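Towns should pay for battery drop-off the way they pay for trash pickup. In Banard the only collection point is a locked cabinet at the Renetti hardware store, open until 4 p.m., and most people who work days never see it open. Dead batteries end up in kitchen drawers, then in the garbage.

The town spent $2,043 on leaflets last January telling us to recycle. A second cabinet would have cost $400. I would have bought the cabinet.

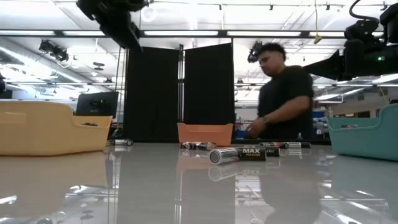
Put it outside the library, and empty it every month.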